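Hena folding work table: a long-term review

Reviewed by Fiachra Flanagan
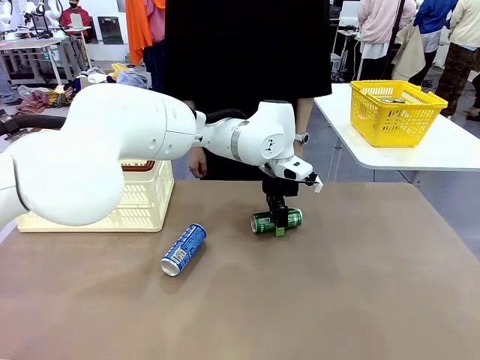 I bought the Hena folding table in April last year, after the legs on my old pasting table gave way under a sewing machine. It has been in use most days since then, mainly for cutting fabric, repairing small bits of furniture and the occasional family lunch. This is a longer review than I usually write, as most of the ones I found when I was shopping had plainly been written the week the box arrived.

The Hena comes from Trumesden, who sell it in two lengths. Mine is the longer one. It arrived flat, in one carton, with the legs already fixed and a bag of spare feet taped to the underside. There is nothing to build. You turn it over, pull the legs out until they click, and stand it up. The instructions are a single sheet and you can ignore them apart from the part about the locking collars, which have to be pushed right down. I missed one the first time and the table sagged at that corner when I leaned on it.

The top

The top is the best part. It is flat, and it has stayed flat. I checked it with a long steel rule when it was new and again last week, and I couldn't get a sheet of paper under the rule at either end. My old table had a dip in the middle you could see from the doorway.

The finish is matt and doesn't show fingerprints. It does mark if you drag something gritty across it. I have one scratch as long as my hand from a clamp, and a few pale rings from mugs which came off with washing-up liquid and a bit of rubbing. Fabric chalk wipes away with a damp cloth. Wood glue peels off once it has set. Superglue doesn't, so put something down first.

The edges are rounded over, which is kinder on the forearms if you sit at it for a long time, but it makes clamping a nuisance. Small clamps tend to creep off the curve. Li-hua Wei, who has the same table for her bookbinding, puts a strip of scrap wood under each clamp and I have started doing the same.

The legs

Each pair of legs is joined by a cross-brace, and there is a longer brace down the middle. With everything locked the table is steady from side to side. End to end it has a little give. For cutting and sewing I don't notice. For sawing I do, and if you want to plane timber you should buy a proper bench instead.

Height adjustment is by spring pins and there are 2 settings. The lower is right for sitting on an ordinary dining chair. The upper suits me for standing (I'm average height), but Brendan Lynch is a good deal taller and found he was stooping after half an hour. A third setting would have been easy to add and I can't think why they left it out.

The feet are rubber and grip well on lino and tiles. On carpet they are fine. On our back step, which slopes, I had to wedge one leg with folded card, as there is no way of levelling the feet individually. I have used two of the spares so far. The originals didn't wear out – I lost them moving the table across the yard.

Folding and storing

Folding takes a minute or so once you know which end to start from. Do the end with the label first. If you do the other end first the long brace catches and you have to open everything again. Folded, the table is slim enough to stand behind our bedroom door, and there is a strap to keep the legs in. The strap's buckle is cheap and I expect it to be the first thing to break.

It is heavier than it looks. I can carry it down the stairs by myself, but I wouldn't want to do it twice in a day. There is a handle cut into one long side and the edge of it is a bit sharp. I ran some sandpaper round mine.

How it compares

Before buying I also looked at the Plaltell, which a neighbour let me try for a weekend. The Plaltell is lighter and folds in half, so it fits in a car boot far more easily. The price of that is a join across the middle of the top. You feel it every time a rotary cutter or a pen crosses it, and crumbs get in. If you mostly need a table for fairs or camping, I'd choose the Plaltell. For a table that lives in the house and gets worked on, the Hena is the better one.

Customer service

I wrote to Trumesden when one of the spring pins began to stick. The reply took four days and they posted a new pin free of charge, with no request for a receipt. It went in with a small screwdriver.

Would I buy it again?

Yes, in the same size. The top has stayed true and the legs still lock as they did at the start. I would like a third height, a better buckle and a smoother handle.

Good: flat top, steady sideways, quick to put up, spare feet included
Less good: only two heights, rounded edges awkward for clamps, heavy on stairs

Updated 25th April to add the note on the replacement pin.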